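Search the forum
Enter keywords
Go

Arm drops the part halfway through a run, only after it's been going a while

Posted by Bastian Ehlers, June 5, 2018
6 comments | 5 shares

Hi all, long-time reader, first post. I've got a little desktop arm with hobby-type serial servos, printed links, two-finger gripper, and I'm trying to get it to do the dullest job in the world, which is pick up a cube and put it in a cardboard box. For the first stretch it's great. I sit there with my coffee feeling like a genius. Then somewhere into the session it picks up the cube, swings over to the box, hangs there for a second, and the gripper just goes slack. Sometimes the cube lands in the box anyway and I don't even notice until the next pick fails. Sometimes it hits the rim and goes on the floor.

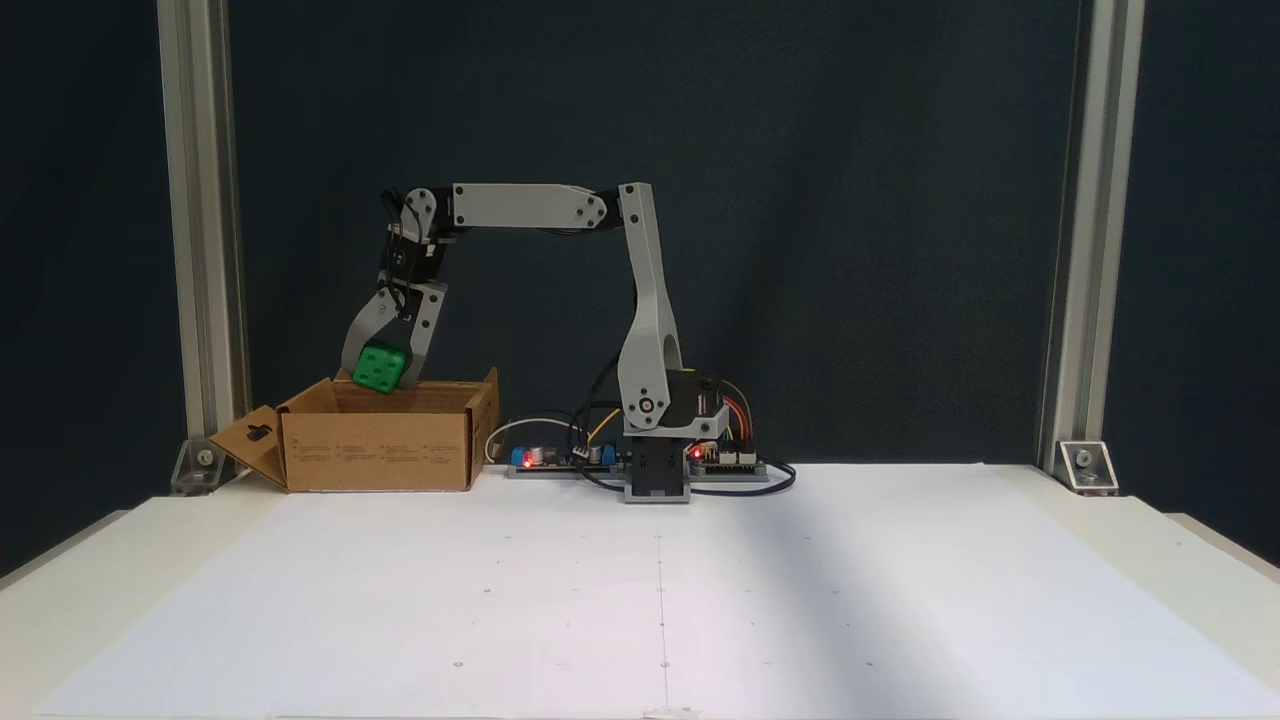
The gripper servo doesn't answer after that. If I poll it I get an overload flag, and the temperature it reports is 65. The other joints all keep working like nothing happened. Power off, go eat lunch, power on, and everything is fine again until it isn't. I've swapped the cable to the gripper and I've tried a different cube. I'm using the Proreck control software with pretty much default settings, and my close position is "all the way closed" because that seemed the safest way not to lose the thing (ha).

Is the servo dying? I have a spare but it's a pain to get at those screws and I don't want to cook that one too.

Tags: gripper, overload, servo

fustholm_dan

Don't swap it yet! I did this exact thing last December and went through a perfectly good servo before I figured it out.

Your close position is the problem. You're telling the finger to go somewhere it can't go, there's a cube in the way, so the motor just leans on the cube at full effort the entire time it's holding. It gets hotter and hotter, then the protection kicks in and cuts the torque. That's the slack you're seeing. The servo is doing what it's supposed to do, it just picks a lousy moment.

What I'd do:

Close the gripper on the cube by hand with torque off, and read the position. Set your close target a hair past that number. A hair! You want a light squeeze.

Then turn down the torque limit for that one servo only. Leave the shoulder and elbow alone or the arm will sag and you'll be back here with a different question.

Log the temperature on every cycle. Mine used to climb in a straight line and now it levels off pretty early. I've got a bit over 3,000 picks on the replacement and it's still happy.

Also, stick something grippy on the fingers. I used a strip of Steinbach shelf liner from the kitchen drawer. Grip goes up, so squeeze can go down.

One more thing and I'll stop. When it trips, please don't just send the enable command again and reach in to straighten the cube. If it still has the old target it can snap shut the second it comes back, and I have had a purple thumbnail from that. Power off, clear the cube, power on, open command first.

mags_k

Could be the power supply. I had weird dropouts on my Oser arm and it was the supply. Get a bigger one.

rotary_pete

I'd go with Dan on this. A weak supply usually takes down more than one joint, or the board resets, and you said everything else keeps moving. Worth putting a meter on it while the arm is moving, but check the close position first, it costs nothing.

One small addition. Have your script read the gripper status before every move and stop if there's a flag. Right now it sounds like yours carries on with the next pick with a dead gripper, and mine once spent an evening waving at an empty table that way. It's a few lines of code and you'll know which pick it failed on.

Was this thread helpful? 5 people said yes

Recent threads
Elbow joint buzzes when holding still
Servo shows up twice on the bus after changing ID
Best way to tie down cables near the wrist
Proreck update lost my calibration
Table clamp or bolts for a small arm?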